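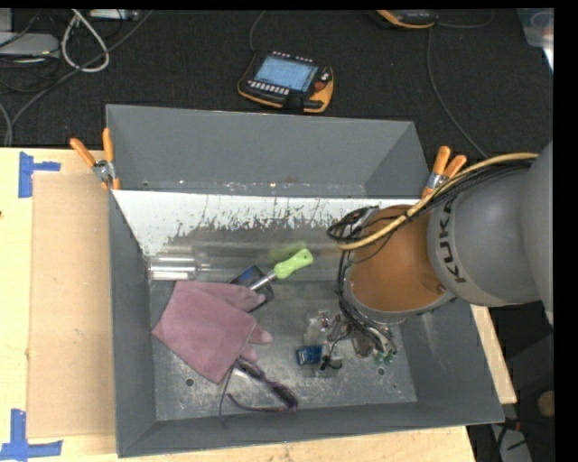

By Róisín Nic Giolla | November 19, 2020

Filed under: Robotics, Standards and Safety

The second edition of the Datow bin-picking guidelines is out, and members have until the end of May to send in comments. It runs to 12 pages and replaces the short note many sites have pinned up since the first trials.

Most of the changes deal with the cell itself. Bins must be clamped on at least 2 sides before the arm is powered, and their position marked on the table in tape so they go back to the same spot. Hoses and cables on the wrist should be checked at the start of each shift for rubbing and loose loops. The control pendant stays within reach of the operator, screen up, with nothing on top of it.

There is also a new section on test items. Sites should mix soft, shiny and awkward shapes - a work glove, sunglasses, a hand tool - and record how each was lying before the pick. Results from fewer than 375 picks will no longer be accepted.

Maeve Nic Aodha at Kususico, who edited the text, would like to hear from smaller workshops in particular. Comments should quote the paragraph number.

We use cookies to improve your visit. By continuing to read you accept our cookie policy.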